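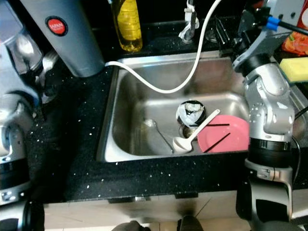 메드베(Medve) 사각 싱글볼 싱크
스테인리스 브러시드 마감 / 상판 매립형 / 배수구 포함

홈 > 주방 > 싱크볼 > 싱글볼

제품번호 1203
판매가 전화 문의 (상판 타공 여부에 따라 달라집니다. 숨기는 게 아니라 정말 달라집니다.)
재고 있음. 수요일은 출고를 쉽니다.

설거지를 좋아하는 분은 이 페이지까지 내려오지 않으십니다. 그런 분들은 이미 집에 좋은 싱크가 있고, 그 싱크는 늘 비어 있습니다. 메드베 싱글볼은 나머지 분들을 위한 물건입니다. 저녁 먹은 접시를 일단 넣어 두고, 젓가락을 그 위에 얹고, 국자까지 던져 넣은 다음 "이따가 하지" 하고 돌아서는 분들 말입니다. 플레스트사이드(Flestside) 매장 직원 대부분이 여기에 속합니다.

칸이 하나라는 것에 대하여

더블볼을 쓰면 한쪽에는 씻을 그릇을, 다른 쪽에는 씻은 그릇을 두게 된다고들 합니다. 저희가 들은 바로는 양쪽에 씻을 그릇을 두게 됩니다. 메드베는 칸막이 없이 사각 볼 하나로 되어 있습니다. 분홍 접시 한 장, 검은 젓가락 두 짝, 흰 플라스틱 국자, 숟가락, 컵 정도는 젓가락을 접시 위에 얹는 정도로 대강 자리를 잡습니다. 접시가 벽에 비스듬히 기대는 것까지는 막아 드리지 못합니다.

큰 냄비를 눕혀서 닦을 수 있느냐는 질문이 제일 많습니다. 냄비를 들고 오시면 매장에 있는 볼에 직접 넣어 보실 수 있습니다. 이탈리아식 파스타 냄비를 버스에 싣고 오신 모레나 자네티 고객님 이후로 저희는 어떤 냄비에도 놀라지 않습니다.

바닥과 배수구

바닥은 둥근 배수구를 향해 완만하게 기울어 있습니다. 배수구는 볼 가운데 부근에 있어서 어느 구석에서 물을 틀어도 물길이 그리 길지 않습니다. 그 대신 국자든 숟가락이든 가운데로 모이려는 성향이 있으니, 물을 빼기 전에 배수구 위를 한 번 봐 주십시오. 물이 안 내려간다는 문의의 상당수는 엎어진 그릇으로 밝혀집니다.

거름망은 별도 구매입니다. 부속 번호 246. 예전에는 본체 상자에 넣어 드렸는데, 상자를 버릴 때 함께 버려지는 일이 잦아 따로 팔기로 했습니다. 치사하다는 의견은 잘 듣고 있습니다.

표면

벽면은 결이 있는 브러시드 마감입니다. 위쪽 모서리에서 빛을 꽤 받는 편이라 조명 바로 아래 설치하시면 닦은 날과 안 닦은 날의 차이가 잘 드러납니다. 장점인지는 각자 판단하시기 바랍니다.

잔 흠집은 생깁니다. 스테인리스 싱크에 흠집이 안 생긴다고 하는 판매 페이지를 보셨다면 그 페이지를 쓴 사람은 배달 음식만 먹는 사람입니다. 결 방향대로 부드러운 수세미를 쓰시면 기존 결과 섞여서 덜 보입니다. 철수세미는 권하지 않습니다.

상판 맞추기

저희가 가장 많이 시공하는 조합은 흰 점이 잘게 박힌 검은 상판입니다. 금속 볼과 붙여 놓으면 경계가 또렷하고, 소금이나 설탕을 조금 흘려도 무늬로 넘어갈 수 있습니다. 단, 개미는 속지 않습니다.

밝은 상판도 가능합니다. 이 경우 실리콘 색을 꼭 지정해 주십시오. 지정하지 않으시면 시공 담당 사무엘레 카르보네가 고르는데, 그의 취향은 회색, 짙은 회색, 그리고 본인 말로는 따뜻한 회색입니다.

타공 도면은 주문 확인 후 보내 드립니다. 상판 업체에 제품번호만 불러 주고 끝내지 마시고 도면을 전달해 주십시오. 1203을 1416으로 잘못 알아들은 업체가 한 번 있었고, 1416은 저희가 파는 수건걸이입니다.

구성품
싱크볼 본체
둥근 배수구 세트
고정 클립
설치 안내서 (한국어, 영어)
보호 필름 (부착 상태로 출고)

포함되지 않는 것
수전
거름망
상판
접시, 국자, 젓가락
설거지할 사람

설치 전에 읽어 주십시오

보호 필름은 시공이 끝난 다음 떼십시오. 입주하고 한 계절이 지나도록 안 떼시는 분도 계신데, 필름 밑에 물이 들어가면 얼룩이 남습니다.

볼을 내려놓기 전에 하부장 폭을 다시 재 주십시오. 견적 때 잰 값 말고 설치 당일 값입니다. 하부장 안쪽에 서랍 레일이 있으면 고정 클립과 부딪힐 수 있습니다.

실리콘은 하룻밤 그대로 두시고, 그동안에는 물을 쓰지 마십시오. 냄비를 올려 눌러 두면 더 잘 붙는다는 이야기가 있는데 저희는 출처를 모릅니다.

구매 후기

이쓰키 하마다
별 네 개. 볼은 마음에 듭니다. 칸이 하나라 남편이 "한쪽은 내가 했어"라고 말할 수 없게 된 점이 제일 좋고요. 별 하나는 거름망 때문에 뺐습니다. 같이 주세요.

에토레 페라로
별 다섯 개. 배송 기사님이 계단으로 올려 주셨습니다. 싱크는 아직 안 달았습니다. 12월에 답니다.

텔모 파스토르
별 세 개. 물소리가 생각보다 큽니다. 예전 싱크가 워낙 두꺼웠던 것 같기도 합니다. 숟가락 떨어뜨리면 옆방에서 압니다.
판매자 답글: 볼 밑면에 붙이는 방음 패드가 있습니다. 스케브빌(Skevville) 창고에서 따로 보내 드릴 수 있으니 주문번호를 남겨 주세요. 숟가락 쪽은 저희도 방법을 찾고 있습니다.

교환과 반품

미시공 제품에 한해 받습니다. 상판에 붙었다가 떨어진 볼은 아무리 조심해서 떼셨어도 미시공이 아닙니다. 운송 중 찌그러진 경우 상자를 버리지 마시고 사진과 함께 연락 주십시오.

함께 보는 상품
스켄드몬트(Skendmont) 접시 건조대, 1단
스켄드몬트 수저통
싱크용 거름망 246
수건걸이 1416 (싱크 아님)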